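Lists > Manipulation > Demo collection > Thread view

We use cookies to keep you signed in to the archive. Accept / Manage

Subject: Re: [demo-collect] how many do we really need

sorry for the delay, answering inline, typing between runs

> Brorgate group here. We're planning a first set for two-handed
> pick and place. Is 3,000 episodes overkill? And do you script
> the operators or let them improvise? Our scripted ones all look
> the same and the policy falls over if the chair moves.

3,000 isn't overkill if they're varied. Ours for the Rudeck task is 14 operators, loose instructions, no script. Script gives you one trajectory over and over. We say what goes where and thats it.

Before every session check the markers. White cube on its bracket, screws tight, nothing hanging over the square. Then open and close the fingers and look at the pads.
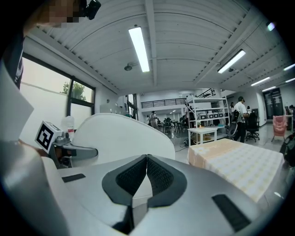 1. Throwing stuff out

We dropped 124 episodes from the last batch. Mostly tracking loss, a few where the operator stopped to talk. Keep the fumbles, drop the chats. A regrasp is good data imo.

2. Background

Don't clear the room. People walking past, chairs, bags, cables, leave all of it unless someone's going to trip. Thin flat parts are the hard ones for us, one hand holds and the other waits empty.

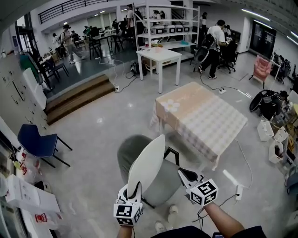
Label the idle hand as idle, please. We didn't in the Arumugam set and the model learned to wave it about. Took 2 relabeling passes to fix and I still find bad ones.

Will send the checklist when its cleaned up. Gotta run, next operator's waiting

Comments (3)

"do you log the operator ID per episode? we forgot and cant split by person now"

"+1 on keeping regrasps. Ours recovered way better with them in"

"checklist pls, even the messy version"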